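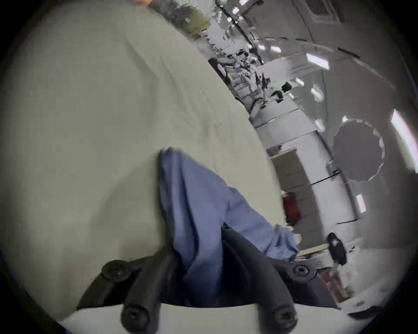

A day at the Koltton coin fair

I had been meaning to go to Koltton for years, and this March I finally got on the early train and went. It's a one-day fair, always on a Sunday, and for anyone who likes ancient coins it must be one of the nicest small fairs going. The hall is upstairs, over a covered market, and the smell of fried onions follows you all the way up.

Doors open at 11, although dealers will happily chat on the stairs before that. I got there early and ended up talking to a couple from Dantas who collect only Roman provincial bronzes with a river god on the back. They had a little album of their best pieces and I could have stayed on that landing all morning! One was a worn thing with the reclining god almost gone, just a knee and a reed left, and it was the one they loved most.

The ancients are along the window wall, which is a blessing, as you can tilt a coin in real daylight. I started at the far end and worked back. The first table had trays of late Roman bronze at three pounds a coin, most of it Constantinian, and I spent far too long in there. I came away with a camp gate from Thessalonica with lovely crisp brickwork and a slightly off-centre mint mark (I can read all of it, just). 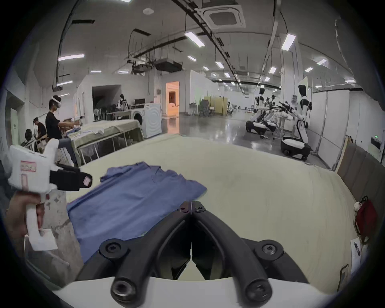 From there I moved on to the Arnudon table, which was what I had really come for. They had brought part of an old collection of Greek silver from southern Italy, and they let you handle it properly, over a padded tray, with no hurry at all. There was a Tarentum didrachm with the boy on the dolphin that I won't forget soon. The dolphin's eye is a tiny raised dot and it was still sharp. I asked whether the flan had been trimmed and we had a good long talk about weight standards, and how the later didrachms are noticeably lighter than the early ones. It was well beyond my budget and they must have known that, and it made no difference to how they treated me.

Next door was a man with countermarked bronzes, all in paper envelopes with the old tickets kept. I know very little about countermarks and came away wanting to know a great deal more. He showed me how to look at the back of the coin, where the blow of the punch often leaves a flattened patch, and how the wear inside the mark can differ from the wear around it. I bought one, a tired as with half a head and a mark I can't yet read. No regrets.

At 3 there was a talk in the side room by the people from Pleltach, who catalogue hoards. Their subject was a find of more than 3,000 radiates that came up in one pot, stuck together in lumps. They went through how each layer was recorded as it was lifted, and what the order might say about whether the pot was filled in one go or topped up over years – the latest coins weren't all at the top, which started a very lively argument in the back row. The talk was meant to be short and ran on for ages, and I don't think I saw a single person leave.

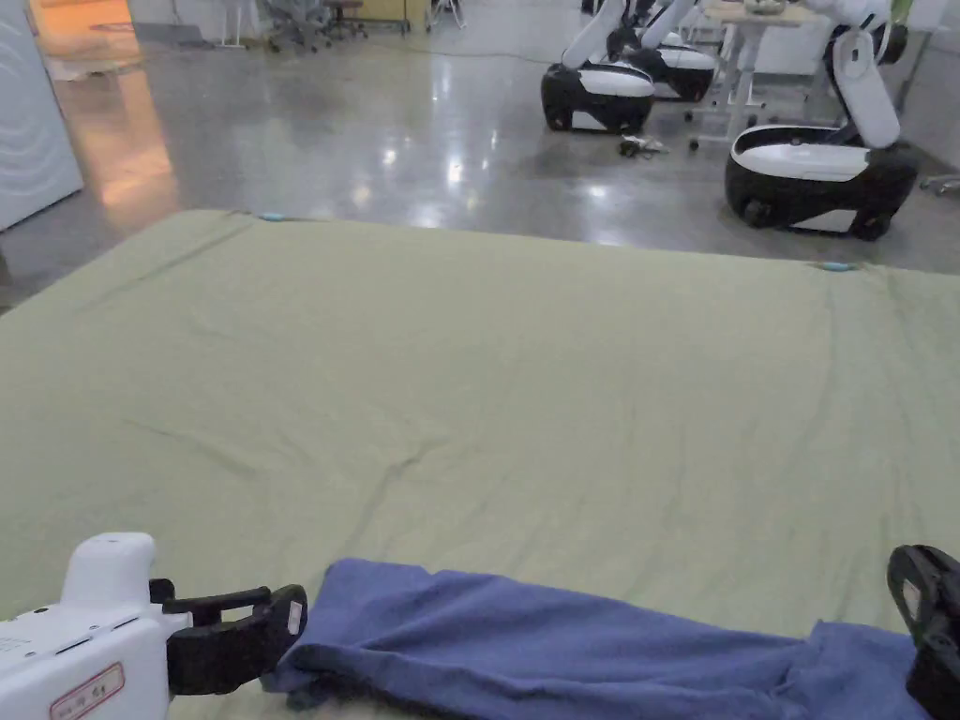
Cleaning and handling came up again and again in the questions afterwards, and the advice was sensible. Leave silver alone unless you know what you're doing. For bronze, distilled water and patience, and don't go near the patina with anything sharp. Hold a coin by its edge, and hold it low over something soft. I've since given my own sorting table a cover at home, and a plain sheet in that sage green, with a strip of muted blue cloth lying flat along the front like the one in the photo, would do very nicely. Both colours are quiet enough that a brown coin or a bit of toned silver would show up well against them. I had been using a white tea towel, and the glare off it was giving me headaches.

The last hour is worth staying for. Dealers start to relax, the books come down in price, and I got a second-hand reference on the coins of Alexandria for 15 pounds with somebody's pencil notes all through it. The notes are excellent. Whoever wrote them disagreed with the author on nearly every page of the Hadrian section and gave reasons.

A few practical things if you fancy going. Bring cash, as the card signal upstairs is hopeless. Bring your own loupe too, and a small torch for the tables on the inner wall, where the light is poor. The café does a very good cheese scone but they had sold out before the talk, so go early. The station is a short walk downhill, and the last direct train leaves just late enough for one more look through the cheap trays.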